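4. Findings: What the Sorting Work Became
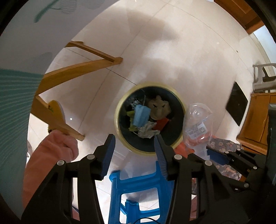 4.1 The work before the tools

Before we come to the changes, it is necessary to say what the work of the home clearing staff was in the time before. Mostodell is a small company which sends workers to private homes, mostly homes of older people, to tidy rooms, separate refuse and prepare things for laundry. A visit was planned for 3 hours, and two workers went together. One worker usually took the kitchen and the other one took the living room. The order of the tasks was not written anywhere. Each pair decided it at the door, often in a few words, and changed it when the resident wished something else.

In the interviews the workers described this part of the job as "looking first." Lok-yiu Huang, who had the longest service in our group, explained that she always stood still for a short time before touching anything. She wanted to know which things were refuse and which things only looked like refuse. A folded paper beside a chair could be a receipt the resident still needed. An empty bottle could be kept for water. This knowledge was not counted in the working hours, but all workers in the study considered it the main part of their skill.

4.2 Introduction of the gripper tools

In September the company began the program called Jameo. The workers received hand-held grippers with a camera, and they did their normal tasks with these tools in place of their fingers. The recordings were sent to a second company, Brendedness, where they were used for the training of a robot for household work. The visits stayed in the same homes. The contract of the workers was changed by one added page, and a small payment was given for each accepted recording.

Figure 1 shows the kind of place where the work is done. The bin is open on the tiled floor, with a clear plastic container close beside it, and the stools, the furniture and pieces of clothing leave the worker only a limited area. Two workers told us that the plans from the office seemed to be made for a room with a large free table. In the homes the tools must be used low, near the floor, and between furniture legs.

During our observation period the two pairs sent 823 recordings. Of these, 526 were accepted. The others were returned with a short code which gave the reason, for example that an item left the view or that the worker used a bare hand. The codes were in the beginning not explained to the workers, and this was the most frequent complaint in the first interviews.

4.3 Changes in pace and in order

The first change that the workers named was pace. To lift a thin wrapper with two rigid fingertips needs more attention than to lift it with the hand. Man-lok Chuang said that in the first weeks he was "a beginner again in a job I can do asleep." He did not say this with anger. He found it interesting at some moments and tiring at others, and the tiredness was in the wrists and in the neck. After a while his pace with hard objects came back almost completely. With cloth and thin plastic it did not.

The second change was the order of the tasks. An accepted recording had to contain one task from start to end. A worker who sorts refuse by hand will often stop halfway, move a shirt which is in the way, answer a question of the resident and then continue. Under the new program such a stop made the recording invalid. The workers therefore began to prepare the place first. They moved obstacles, asked the resident to wait, and only then took the tools. We call this hidden preparation. It took time, it was not recorded, and for this reason it was not paid by the added page.

Hidden preparation has also a consequence for the data. If the difficult part is solved before the recording begins, the robot will learn from a room which is easier than the real one. When we presented this point to Senthil Namboodiri, who planned the visits at Mostodell, he agreed and said that he had not thought about it from this side. He later allowed that a recording may begin with the place in its usual state, also if the task is then longer.

4.4 Attention to the resident

Several earlier studies of care and cleaning work discuss what happens to conversation when a device enters the room. Our material shows a mixed picture. While the tools were in use, the workers spoke less. Both hands were occupied, and the eyes were on the fingertips. Tirta Nugroho reported that one resident, a former tailor, at first believed that he was angry with her, for he did not look up when she talked about her sewing. He started to announce each recording with the words "now I am quiet for a little," and he put the tools down when he had finished, so that she could see that the quiet time was over.

On the other side, the tools gave some residents a new subject. They asked to hold them. They gave advice on how to catch a sock. Lok-yiu Huang observed that residents who had before been ashamed of the state of the room were now more relaxed, as they felt that the room was useful for something. We note this with care. The same residents were also the ones who asked most often who would see the recordings, and the workers could not always answer. This question was placed on the workers without preparation, and two of them felt uncomfortable to be the person who must reply for a company they had never visited.

4.5 Who decides what is refuse

The most serious disagreement concerned judgment. In the guide of the Jameo program, the task was written as "place refuse in bin." The guide contained a list of objects, and everything on the list was to be treated as refuse. The workers did not follow the list when they knew that the resident wished to keep an object. In such cases they left the object and went to the next one, and the recording sometimes came back with a code for an incomplete task.

Su-chen Ho, who trained new staff, collected these returned recordings in a notebook. She wrote for each one what was left and why. When she showed the notebook in a meeting with Brendedness, a new code was created which meant that the worker had made a decision to keep the object. Recordings with this code were then accepted and paid. According to her, this was the first time that the reason of a worker had entered the record at all, and she was asked to write a short chapter for the next version of the guide.

We see in this event an important difference between two kinds of change. The tools changed the movement of the hand, and to this the workers adapted mostly alone. The list changed who has the right to decide, and here adaptation alone was not enough. It needed a meeting, a written record and a person with the standing to bring it forward. In the second company of our comparison, Lo, the staff had no such person, and the list remained as it was during the whole period of the study.

4.6 Expectations for the future

At the end of each interview we asked what the worker expected from the robot. The answers were calm. No worker in our group believed that the robot would take over full visits in the near time. Man-lok Chuang expected that it would do the floor and the bin, and that he would be sent alone to homes where now two persons go. This worried him more than the loss of a task, because the talk between the two workers was for him a good part of the day. Tirta Nugroho hoped for less bending. Su-chen Ho wished that the money for recordings would be a part of the normal wage, so that nobody has to choose between a good recording and a good visit. The negotiation on this point was still open when our field work ended.

Figure 1. Working area in a home, with the hand-held grippers in use near the open bin.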